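Belska Community Help
Topic: Shared kitchens and common rooms

Storing packaged food in a shared pantry over the summer closure

Posted by Roy Holroyd
Sun 8 August

Our residents' association operates a small pantry on the ground floor of the Pliswood building. It is open to all tenants and is stocked with dry goods, canned food and individually wrapped snacks. The building office will be closed for two weeks this month, and the air conditioning in the common areas will be turned down during that period. Tenants will still have access with their own keys.

I would be grateful for guidance on the following points. Which items should be removed before the closure? Is it acceptable to leave opened dry goods in their original bags if the bags are folded and clipped? Finally, is there a recommended way of arranging the shelves so that older stock is taken first? At present, new deliveries tend to be placed in front, and we have had to discard several boxes of crackers that had passed their dates at the back.

Flynn Quinlan
Member, Jundari Tenants' Forum

The Jundari building follows a written procedure for closures of more than a week. The relevant parts are set out below and may be adapted as needed.

Items to remove. Chocolate, nuts, whole grain flour and anything containing butter or cream should be taken out or offered to tenants before the office closes. Canned goods, white rice, dried pasta, sugar and salt may remain. Oil may remain if it is unopened and kept out of direct sun.

Opened packages. Folded and clipped bags are not adequate for a room that will be warm and seldom checked. Opened dry goods should be moved to hard containers with tight lids, and each container should carry the name of the product and the date of opening. Any opened package without a known date should be discarded.

Arranging the shelves. The usual rule is that the earliest date goes to the front. We ask that deliveries be handled as follows.

1. Clear the shelf completely and wipe it with a damp cloth. Allow it to dry before restocking.

2. Check the date on every package. Dates are often printed on a seam or under a flap, so this takes longer than expected.

3. Place the latest dates toward the wall and work forward. Small packets are best kept in columns, each leaning on the one behind, so that the front packet can be taken without disturbing the others. 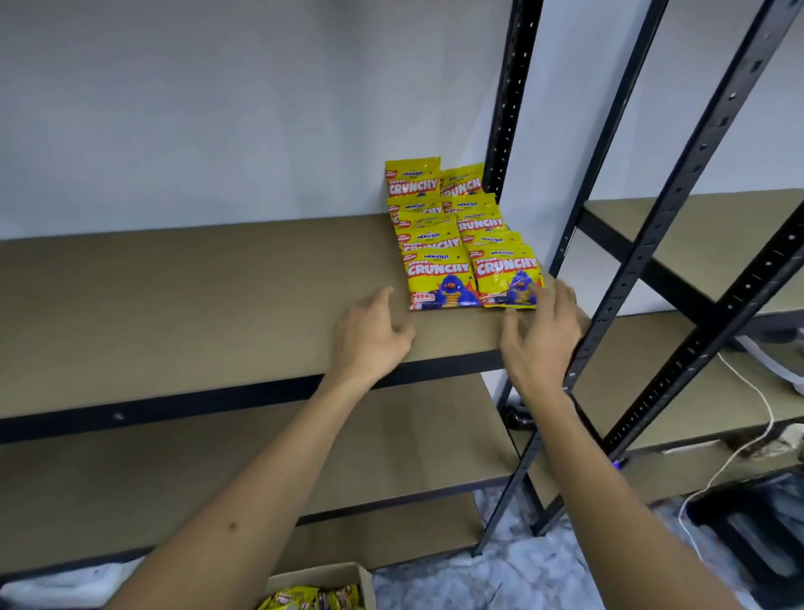 4. Keep the lowest shelf for heavy items such as cans and bottled water. Food should not be stored directly on the floor.

5. Post a notice on the door stating the dates of the closure and the name of a person to contact about leaks or pests.

A log sheet is also advisable. Ours has a column for the date and a column for initials.

Waaka Resident

agree with the above. we put ours in glass jars two summers ago and had no moths after that. bay leaves did nothing for us. also empty the trash and unplug the toaster before you lock up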